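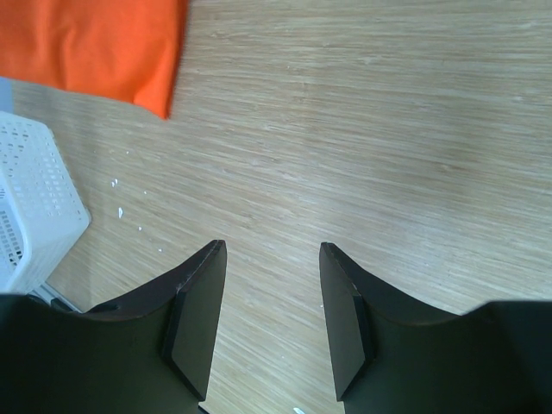
PLIRKBERG, April – Members of the Zornosska shared workshop have put a home-built robot arm to work on laundry, and they would like expectations kept low.

The arm, called Flustumance, is meant to pick up a cloth and drop it in a basket. Over the past month it made 903 attempts. It succeeded in 285 of them, mostly with the cloth left where the arm had been taught to look for it.

"I can clear that table in the time it takes the thing to boot," said Solange Morin, who wrote the control software. "People see a gripper close on a towel and start talking about the end of housework. I'd like to see it do a fitted sheet first."

Zachary Kowalchuk built the gripper, now in version 3. The first two pinched well enough but would not let go. He puts the cost of parts at some $1,314, not counting a motor he burned out himself. "Is that a good price for a third of a laundry helper? I doubt it," he said.

Small scraps on the table remain a sore point. The arm does not pick them up and has no plans to.

The workshop will post the drawings and the full log, failures included – the failures take up most of it. Visitors may watch test runs at the McKinnon Street door from 6 p.m. Bring your own towel.

Contact: Solange Morin, Zornosska workshop, Plirkberg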